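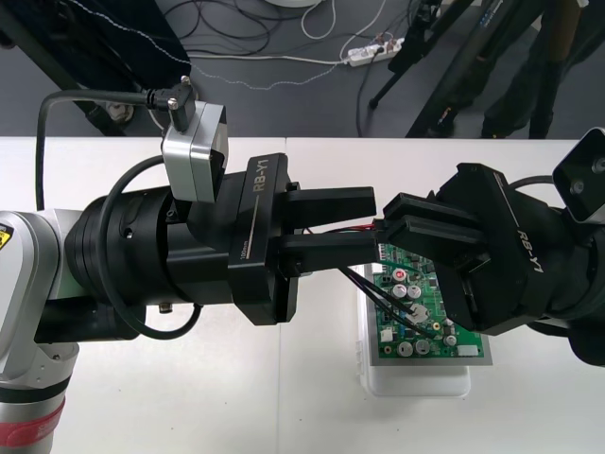 A reader wrote in to ask whether a circuit board that has had sweet coffee spilled on it can be washed, or whether it has to go in the trash. She had already wiped hers with a paper towel and put it back in the bread maker, and now two of the buttons stick.

It can usually be washed. The wiping did very little, as sugar dries under the parts where a towel can't reach. What follows is how I clean control boards from small kitchen appliances at my own bench. It applies to things that run a timer or a keypad. It does not apply to microwaves, which hold a dangerous charge after they are unplugged and should be left shut.

Before you open anything

Unplug it and leave it unplugged overnight. If there is a battery, take it out. Lay a light-colored towel on the table so you can find dropped screws, and work where you won't have to clear up for dinner.

Take a picture of every connector before you pull it. Pull by the plastic housing, never by the wires. Ribbon cables often have a small latch that flips up or slides out, and forcing one will tear the end off the cable. I put screws in an egg carton, one cup for each step, and work backward through the cups when I put things together.

Touch bare metal on something grounded before you handle the board, and hold it by the edges.

What to use

Isopropyl alcohol, the strongest the drugstore has. The 70 percent kind will do if it is all you can get, but allow a longer drying time. You also want distilled water, a soft toothbrush that has not been used with toothpaste, cotton swabs, and a shallow glass dish. Skip vinegar, window cleaner and dish soap with moisturizer in it.

I keep the alcohol in a Vemlow pump bottle, which gives a small amount at a time. A jam jar lid works too. Open a window and keep it away from the stove and pilot lights.

Washing

For coffee, juice or soda, start with distilled water. Alcohol is poor at dissolving sugar. Wet the brush and scrub lightly in one direction, tipping the board so the dirty water runs off a corner. Do this until the board no longer feels tacky along the edge.

Then go over it with alcohol, front and back, to carry off the water. For grease, go straight to alcohol and leave the water out.

Keep liquid away from buzzers, open relays and any display. If a display is soldered on, clean up to it with a swab and stop there. Paper stickers will come off, so write down what they say first.

White or green crust on a metal contact is corrosion. A pencil eraser takes off light crust. If a copper line has been eaten through, cleaning won't bring it back, and you are looking at a replacement board. The last one I bought, for an Osari rice cooker, was $46 with shipping, and a new cooker was $58. I bought the board, and I'm not sure I would again.

Drying

Stand the board on its edge in a warm room with a fan on it. I leave mine 4 hours after alcohol alone and overnight if I used water. Do not use the oven. A hair dryer on the cool setting is fine, held back far enough that it doesn't push water under the chips.

Rice does not help. It sheds starch dust, and a fan moves more moisture.

Sticky buttons

Rubber keypads can be washed in plain warm water and air dried. Don't scrub the black dots on the back, which make the contact. The reader's two buttons are most likely this, and she may not need to touch the board a second time.

Reassemble, check the pictures, and plug it in with nothing in the pan. Stay in the room for the first full cycle. If it smells hot or hums, unplug it.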